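천을 개는 일, 그리고 시간을 맞추는 일

소프트웨어 회사 멤몬트(Memmont)의 로봇 조작팀을 찾아가기 전까지, 나는 로봇에게 집안일을 가르치는 사람들은 온종일 로봇 팔만 들여다보며 지내는 줄 알았다. 가 보니 이들이 오래 들여다보는 것은 타임라인이었다. 영상 편집 프로그램처럼 가로로 길게 뻗은 띠가 화면에 여러 줄 겹쳐 있고, 줄마다 카메라 영상이며 손목의 자세며 손가락이 벌어진 폭 같은 것이 흘러간다. 팀원 한 사람이 마우스 휠을 드르륵 굴려 띠를 늘리더니 한 지점에서 멈추고는 한숨을 쉬었다. 영상에서는 손가락이 벌써 닫혔는데 폭을 그린 곡선은 아직 내려오지 않고 있었다. 눈 한 번 깜빡일 시간보다도 짧은 차이인데, 천을 다룰 때는 이 정도만 어긋나도 로봇이 허공을 집는 법을 배운다고 한다.

허공을 집는 법이라니! 나는 그 말이 마음에 들어서 수첩에 두 번이나 적었다. 나중에 보니 두 번 다 글씨가 엉망이었지만.

팀이 쓰는 방식은 사람이 손에 드는 그리퍼로 시범을 보이고, 거기 달린 카메라가 본 것을 학습 데이터로 삼는 것이다. 로봇 팔을 원격으로 움직이는 것보다 손이 훨씬 자유롭고, 무엇보다 사람이 평소 하던 대로 천을 만질 수 있다. 그런데 손이 자유로운 만큼 소프트웨어가 짊어질 짐은 늘어난다. 로봇 팔이라면 관절마다 센서가 있어 지금 손끝이 어디 있는지 금방 알 수 있지만, 사람 손에 들린 도구는 스스로 제 위치를 알아내야 한다. 카메라에 비친 방의 모서리며 가구의 윤곽이며 벽의 자잘한 흔적 같은 것을 붙잡고, 방금 전보다 얼마나 움직였는지를 끊임없이 되짚는 것이다. 낯선 동네에서 간판을 보고 길을 찾는 사람과 비슷하다고 생각하면 크게 틀리지 않는다.

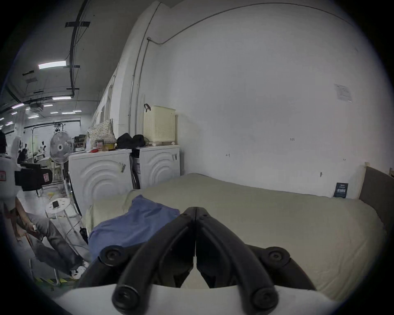
침대 위에서 손가락을 오므린 그리퍼와 그 곁의 푸른 천. 뒤쪽으로 세탁기와 잡다한 살림살이가 보인다.

그렇게 생각하고 보면 어수선한 방이 퍽 고마운 방이다. 위치 추정을 맡은 엔지니어는 깨끗하고 텅 빈 벽을 제일 싫어한다고 했다. 붙잡을 간판이 없는 까닭이다. 반대로 물건이 이것저것 쌓여 있고 벽에 종이라도 한 장 붙어 있으면 알고리즘은 한결 편안해진다. 문제는 손이 침대 가까이 내려갈 때다. 카메라의 시야가 온통 시트로 차 버리면 주름 몇 줄을 실마리로 버텨야 하는데, 하필 그 주름은 손이 스칠 때마다 모양을 바꾼다. 간판이 제멋대로 걸어 다니는 동네에서 길을 찾는 셈이니 헤매지 않는 편이 이상하다.

이 팀이 만든 추정 모듈의 이름은 레드비(Redby)다. 이름의 유래를 물었더니 다들 서로 얼굴만 쳐다보다가, 전에 쓰던 폴더 이름이 그냥 굳어진 것 같다고 했다. 레드비는 화면에 보이는 특징점을 두 무리로 나눈다. 벽이나 가구처럼 가만히 있을 법한 것과 천처럼 움직일 법한 것. 앞의 무리로는 손의 위치를 잡고, 뒤의 무리는 위치 계산에서 빼 두었다가 나중에 천의 움직임을 살필 때 쓴다. 말로 하면 이렇게 간단한데, 시트가 어느 쪽이냐를 두고는 팀 안에서도 한동안 말이 많았던 모양이다. 침대에 깔려 있으니 가만히 있는 것 같다가도, 위에 놓인 옷을 잡아당기면 함께 딸려 온다. 결국 레드비는 시트에 딱지를 붙이기를 포기하고 점마다 믿음의 정도를 매기는 쪽으로 바뀌었다. 조금 움직이면 조금 덜 믿고, 많이 움직이면 많이 덜 믿는다. 나는 이 대목에서 괜히 사람 사귀는 일을 떠올렸다.

관성 센서는 1초에 약 200번 값을 내놓고 카메라는 그보다 한참 느리다. 그러니 두 장치의 시계를 맞추는 일이 따로 필요하다. 처음 화면에서 본 그 어긋남이 바로 여기서 나온다. 예전에는 녹화를 시작할 때 도구를 탁 흔들어서, 영상 속 흔들림과 센서의 봉우리를 사람이 눈으로 맞추었다고 한다. 영화 촬영장에서 슬레이트를 치는 것과 같은 이치다. 지금은 마크리스(Makris)라는 프로그램이 녹화본 전체를 훑으며 어긋난 정도를 스스로 계산한다. 시작할 때 맞춰 놓아도 녹화가 길어지면 시계가 슬금슬금 밀리는 일이 있어서, 한 점에서만 맞추는 것으로는 모자랐던 것이다.

마크리스를 처음 돌린 날의 이야기는 여러 사람이 저마다 조금씩 다르게 들려주었다. 공통된 부분만 옮기면 이렇다. 그때까지 모아 둔 시범이 782건이었는데, 프로그램은 그 가운데 152건에 빨간 딱지를 붙였다. 다들 프로그램이 고장 난 줄 알고 하나씩 열어 보기 시작했고, 저녁을 배달시켜 먹으면서 열어 보고, 이튿날도 열어 보았다. 그러고 나서 내린 결론은 129건이 정말로 어긋나 있었다는 것이다. 그동안 그 데이터로 정책을 학습시키며 왜 로봇이 자꾸 한 박자 늦게 손을 닫는지 제어기 쪽만 의심하고 있었으니, 제어 담당자가 얼마나 억울했을지는 짐작이 간다. (본인은 지금은 괜찮다고 했다. 두 번 물었는데 두 번째는 조금 뜸을 들였다.)

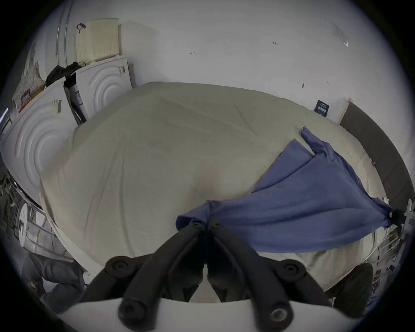

그리퍼 손가락 사이에 잡힌 푸른 천. 침대 오른편에서는 천 끝이 검은 집게에 물려 있다.

천은 컵이나 상자와 달라서 정해진 모양이 없다. 컵은 잡는 자리를 몇 군데 알려 주면 그럭저럭 따라 하지만, 천은 같은 천이라도 놓일 때마다 다른 물건이 된다. 그래서 인식 쪽에서는 천 전체의 모양을 알아내겠다는 욕심을 일찌감치 내려놓았다. 지금 모델이 묻는 것은 훨씬 소박하다. 집을 만한 가장자리가 어디에 있는가, 그 자리에 천이 몇 겹이나 겹쳐 있을 것 같은가, 당기면 어느 쪽이 따라올 것 같은가. 대답은 모두 확률로 나오고, 화면에는 천 위에 옅은 색이 번지듯 표시된다. 진한 자리일수록 모델이 자신 있어 하는 곳이다. 한쪽 끝이 고정된 천과 그냥 펼쳐 놓은 천은 이 색의 모양이 꽤 다르다. 고정된 천은 당길 때 저항하는 방향이 생기고, 모델은 그것을 몇 장면 만에 눈치채기도 하고 끝까지 모르기도 한다.

계획을 세우는 일은 플리렌(Pliren)이 맡는다. 나는 플리렌이 무슨 거창한 두뇌일 줄 알았는데, 설명을 듣다 보니 살림 잘하는 이모님에 가까웠다. 한꺼번에 끝까지 계획하지 않는다. 우선 한 귀퉁이를 집고, 들어 보고, 늘어진 모양을 다시 살피고, 그다음 동작을 고른다. 동작 하나하나는 시범에서 배운 정책이 만들어 내지만, 지금이 들 때인지 펼 때인지 놓고 다시 잡을 때인지를 고르는 것은 플리렌이다. 망설일 때의 규칙도 있다. 다음 동작 후보들의 점수가 엇비슷하면 손을 조금 들어 카메라의 시야를 넓힌다. 한 발짝 물러서서 보는 것이다. 이 규칙 하나를 넣는 데 몇 주가 걸렸고, 그중 대부분은 얼마나 물러설지를 정하는 데 들어갔다고 한다. 너무 많이 들면 천이 따라 올라와 모양이 통째로 바뀌어 버리니 말이다.

손에 든 도구로 찍은 시범을 로봇에게 옮기는 데에도 골치 아픈 구석이 있다. 사람의 손목은 생각보다 훨씬 요사스럽게 꺾인다. 시범을 보인 사람은 아무렇지 않게 휙 돌렸는데, 로봇 팔로 그대로 따라 하면 관절이 한계에 걸려 멈추고 만다. 그래서 마크리스에는 나중에 기능이 하나 더 붙었다. 시범을 저장할 때 목표 로봇의 관절로 그 궤적을 미리 풀어 보고, 무리한 구간이 있으면 타임라인에 노란 띠를 그어 주는 것이다. 시범자는 그 띠를 보고 다음번에 손목을 조금 점잖게 쓴다. 지우라고 시키지는 않는다. 노란 띠가 그어진 시범도 다른 로봇에게는 쓸모가 있을지 모른다면서 따로 모아 두는데, 그 폴더가 제법 크다.

시범자의 시야를 담은 영상도 타임라인의 한 줄을 차지한다. 그리퍼의 눈은 손가락 코앞을 자세히 보고, 위에서 내려다보는 눈은 손과 천과 침대의 관계를 본다. 두 눈의 이야기가 서로 맞는지를 확인하는 것도 마크리스의 몫이다.

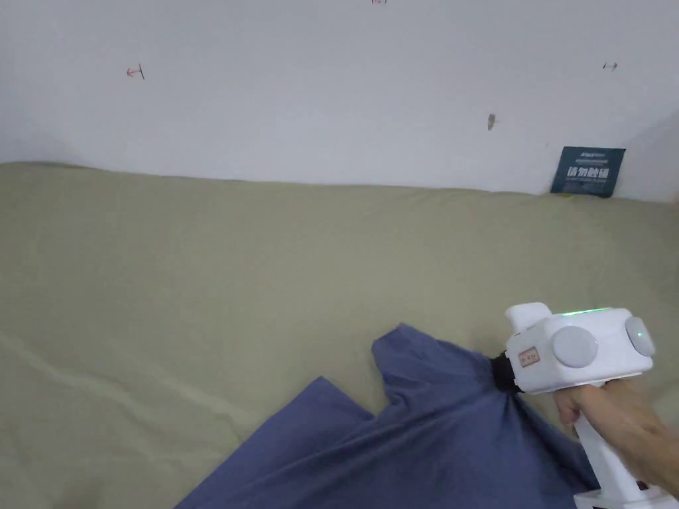

같은 방을 보는데도 카메라마다 색이 다르게 나오는 것도 흔한 일이라, 인식 모델을 학습시킬 때는 색을 일부러 흔들어 준다. 조명을 어둡게도 하고 누렇게도 하고 푸르스름하게도 해서, 모델이 색깔 하나에 기대어 천을 알아보는 버릇이 들지 않도록 한다. 처음에는 이 흔들기를 너무 약하게 넣었다가 오후가 되면 로봇의 실력이 떨어지는 묘한 현상을 겪었다고 한다. 해가 기울면서 방의 빛이 바뀐 것을 한참 뒤에야 알아차렸단다. 그 무렵의 회의록에는 ‘오후 세 시의 저주’라는 제목이 아직 그대로 남아 있고, 새로 들어온 사람들은 입사 첫 주에 그것부터 읽는다.

새 버전의 마크리스는 5월 29일 금요일에 팀 안에서 먼저 쓰기 시작했다. 달라진 점을 물으니 저마다 자랑하는 것이 다르다. 위치 추정 쪽은 자세의 불확실성을 곡선 둘레의 흐릿한 띠로 보여 주는 기능을 꼽고, 인식 쪽은 두 카메라의 영상을 나란히 놓고 한쪽을 멈추면 다른 쪽도 딱 멈추는 것을 꼽았다. 날마다 화면 앞에 앉아 데이터를 다듬는 분은 되돌리기가 이제 여러 번 된다고 했는데, 그 말을 할 때의 표정이 가장 밝았다. 그전에는 한 번밖에 안 됐다는 것이다. 구간을 잘못 자르고 당황해서 한 번 더 잘못 누르면 그날 오전이 날아갔다고 한다.

바깥에 공개하는 것은 10월로 잡고 있다. 그전에 손봐야 할 목록을 구경시켜 주었는데, 시계 어긋남의 부호가 특정 기기에서 뒤집히는 문제가 맨 위에 있고, 그 아래로 한글 파일 이름이 깨지는 문제, 긴 녹화를 열면 팬이 요란하게 도는 문제가 이어졌다. 목록 중간쯤에는 누가 써 놓았는지 ‘수건’이라고만 적힌 항목도 있었다. 무슨 뜻이냐고 물었더니 수건은 천보다 두껍고 보풀이 있어서 겹을 세는 모델이 유난히 헷갈려 한다는 설명이 돌아왔고, 그 설명이 길어져 나는 예매해 둔 기차를 한 대 보냈다. 다음 기차를 기다리는 동안에는 플랫폼에 서서 가방 속 목도리를 꺼내 접었다 폈다 해 보았는데, 마지막 귀퉁이를 맞출 때 내가 손을 살짝 들어 올린다는 것을 그때 처음 알았다.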